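布草间的第二班

霍尔肯（Horkell）酒店式公寓的布草间在地下一层，面积不大，三面是货架，一面是折叠台。去年八月以前，这里每班排五个人，主要工作是把洗衣厂送回的毛巾逐条检查、折叠、按楼层分车。现在折叠台旁多了两台机械臂工作站，排班表上也多出一栏，名称是“示教”。

引入这套系统的是公寓的运营方弗利斯顿（Fliston）。设备由德拉里克（Drarkik）供货，软件部分称为 Holanda，负责从示范动作中训练折叠策略。弗利斯顿选择从毛巾入手，理由写在内部立项书里：品种少，尺寸固定，折法有书面标准，出错的后果也轻。床单和被套暂不在范围之内。

柔性物体是自动化里较难的一类。刚性零件的位置和姿态用六个参数就能说清，一条毛巾的形态没有这样简洁的表达。同一条毛巾从同一高度落下，每次的褶皱都不同，抓取点随之改变。早年的折叠机靠导轨和压板解决这个问题，前提是有人先把毛巾铺平送入。省下的是折的动作，铺的动作还在人手里，而铺恰恰占去工时的大半。

Holanda 的做法是收集人的操作。示教员双手各持一个夹爪工具，在客房的床上或折叠台上完成整套动作：找角、提起、对折、压平、推齐。夹爪上的摄像头记录画面，轨迹由画面和惯性数据推算，训练后用于机械臂。手持夹爪与机械臂末端的指尖结构一致，因此人用夹爪做不到的动作，不会进入数据。示教员最初几天普遍感到别扭，因为平时折毛巾大量依赖手掌和前臂，换成两指以后，抚平一道折痕要分几次完成。

第一轮采集得到200段合格记录。剔除的记录多半出在收尾，例如夹爪松开时带起一角，或者最上层没有对齐。按照采集规程，失误后允许当场修正，修正过程一并保留。工程一方认为这类片段有用，系统需要学会在折歪以后继续做下去。客房部起初不接受，多年的培训要求是折歪就抖开重来，示教员要在两套标准之间切换。后来双方把规程改为分别标注：一次成形的归一类，带修正的归另一类。

工作站的速度低于熟练员工。折一条浴巾，机械臂用时121秒，人工用时19秒。弗利斯顿没有回避这个差距，它的算法建立在夜间时段上：夜里布草间原本无人，机器慢速运转，早班到岗时货架上已有一部分成品，早高峰的压力因此下降。这一算法成立的条件是夜间不停机。试运行阶段最常见的停机原因是一次抓起两条毛巾，系统识别后会放下重试，连续重试失败则停止，等早班处理。

岗位的变化比产量的变化更明显。五个人的编制没有减少，但工作内容重新分配。两人轮流做示教，一人负责工作站的上料、清絮和停机复位，其余两人仍以手工折叠和质检为主。清絮是新增的工作，毛巾掉下的绒絮会附着在指尖胶垫的细纹里，积多以后摩擦力改变，抓取容易打滑。供货方给出的保养周期按洁净工况制定，布草间改为每班清理一次。

员工意见集中在三处。一是计件。原来的班组奖金按折叠数量计算，做示教的人当天产量接近零，八月第一次发放时有人少领。此后示教按工时折算，计入奖金基数。二是劳损。手工折叠的负担在肩和腰，手持夹爪则集中在拇指和前臂，连续扣动扳机后酸胀明显，现在规定示教必须分段进行，中间换做其他工作。三是录像。示教会拍到房间和同事的手，员工要求写明用途和保存期限，这份说明已经作为附件放进排班文件。

还有一个问题没有写进任何文件。资深员工折毛巾时会顺手判断质地，发硬、变薄、边线松脱的随即挑出报废。这一步没有单独的工序名称，也没有记录。机器接手夜间折叠以后，这些毛巾会被整齐地叠好送上楼层，客房部是在退换增多后才注意到的。目前的处理办法是在上料前加一道人工检查，所需时间抵消了一部分夜间产出。Holanda 后续版本计划加入外观缺陷识别，但触感上的变化仍然没有对应的传感器。

弗利斯顿下一步打算把采集范围扩大到枕套，客房内的示教继续由现有班组承担。早班的交接表已经改版，首行填写夜间停机次数，第二行填写上料检查挑出的报废数量。

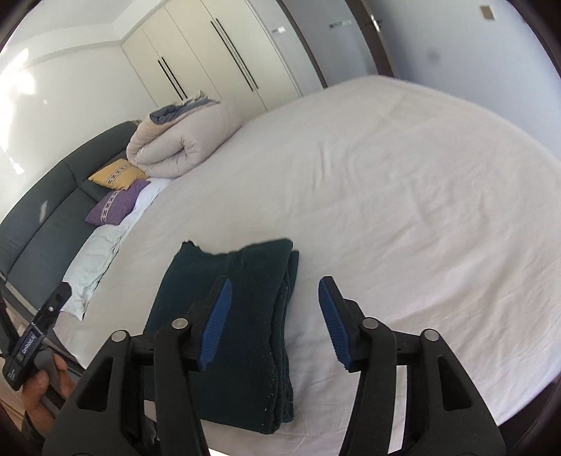 客房床上的示教作业：手持夹爪与一条折好的深绿色毛巾，指尖装有带细纹的蓝色胶垫。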